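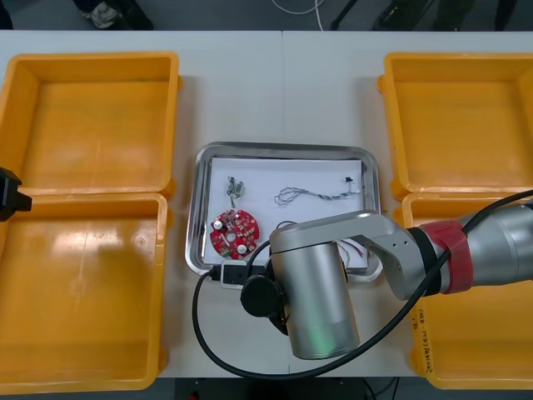
Sorting table with yellow bins and the parts tray between them.

Call for participants: small parts sorting study, Ultbridge

Tudholm is looking for 20 adults to take part in a paid study on how people sort small electronic parts by hand. Sessions will be held at our workroom in Ultbridge throughout January. No experience of electronics is needed, and we would like at least half of the group to have none.

What the study is about

Recycling sites and repair workshops receive a great many mixed parts: small motors, round circuit boards, lengths of wire with a connector still on the end. Somebody has to put them into the right bin. Written guides exist for this work but most are long, and people on the bench tend not to read them. We have written a short one, a single page, and want to find out where it goes wrong.

Our collection holds 1,000 parts, taken from old household goods and office equipment. Each participant will work through a share of it, a tray at a time. We are interested in which parts are hard to name, which ones get put down and picked up again, and what people do with something that could fairly go in either of two bins.

What you will do

You will come for 2 sessions on different days. Each session lasts three hours with a break in the middle. You work at a table with a metal tray in front of you and plastic bins on either side. Parts are placed in the tray and you move each one to the bin you think is right, following the one-page guide. At the end of each tray you fill in a short form saying which parts you were unsure of.

Bundles of wire should be moved as they are. Please do not try to untangle them or pull connectors off, even if they look loose.

In the second session the guide will be slightly different. Instead, we may ask you to sort without it for one tray and then explain your choices to a member of the team. The explanation is recorded as sound only and the recording is deleted when the notes have been typed up. 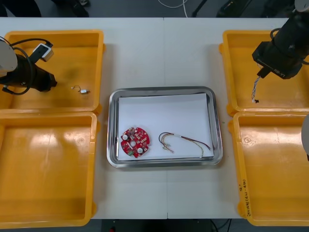
Do I need to know what the parts are called?
Most people who take part will not. The guide groups parts by shape and by what is attached to them, so you can follow it without knowing any names.

Who can take part

You must be 18 or over and able to sit or stand at a table for an hour at a time. You should be comfortable handling items as small as a fingernail. Glasses are fine, and a desk magnifier can be provided if you ask for one when you apply. Left-handed people are especially welcome – we had too few in the last study.

We cannot accept anyone who has worked for Tudholm in the past 3 years, or who took part in the earlier trial at the Matić building. People with a nickel allergy should tell us before booking. Gloves are available, but some of the parts are fiddly to pick up with them on.

The room

The workroom is on the ground floor, with step-free access from the car park and an accessible toilet on the same corridor. The tables are white and the lighting overhead is fairly bright, which a few people have found tiring. Tell us if this is likely to be a problem and we will book you a shorter session.

Parts are laid out on white paper so that small pieces show up. If a part drops on the floor, leave it and let us know. Food and drink stay in the kitchen next door. Tea, coffee and biscuits are provided at the break, but please bring your own lunch if you are booked on two sessions close together.
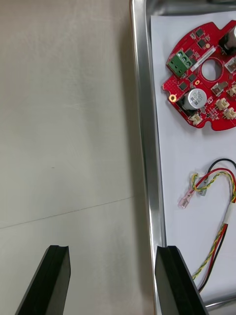 Circuit boards should be held by the rim, and anything with a label on it should keep its label. None of the parts is connected to a power supply at any point in the study. We check each one before it is added to the collection and take out anything sharp, leaking or swollen.

Payment

Participants receive a fixed fee for each session, paid by bank transfer after the second one. If you can only come to the first you will still be paid for it. Bus and train fares within the Ultbridge area are refunded on production of a ticket. Parking is free.

How to apply

Fill in the form on the Tudholm website or collect a paper copy from reception. We ask for your name, a contact number, which hand you write with, and the dates in January you could manage. Mornings fill up first, so give an afternoon as well if you can.

Places are offered in the order that forms come in, subject to the conditions above. We will reply to everyone – if the study is full we will ask whether you want to go on the list for the next one.

Posted 23/11/2025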